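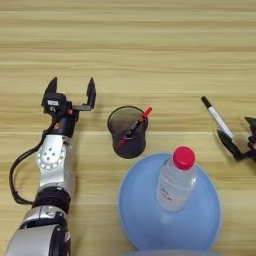

Ronari Makerspace - Facilities and Bookings Team

Section 7: Setting up the Prukodix label printer

The Prukodix prints labels for the parts drawers, the fridge and, on one occasion, every mug in the kitchen. Set it up as follows.

1. Lift the lid using the grey tab. The other tab is decorative, whatever it feels like.
2. Drop in a Zaki roll, 18 mm, with the paper feeding from underneath.
3. Close the lid until it clicks twice. One click is the printer being polite.
4. Hold FEED until the light turns green. Allow around 149 seconds, or one cup of tea.
5. Select profile 214 on the Umus panel and print a test label.

Note: Profile 214 is the only one with the colour bar switched off. Please don't rename it again.

Caution: Never pull a jammed label out through the front. Switch off at the wall, open the lid and wind the roller backwards. 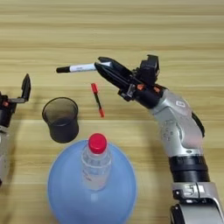
Comment from Bronwyn: step 4 doesn't work if the roll is nearly finished. The light just sits on amber and sulks, so put a new roll in first.

Noted, and quite right. Part-used rolls go in the bottom drawer, which is labelled.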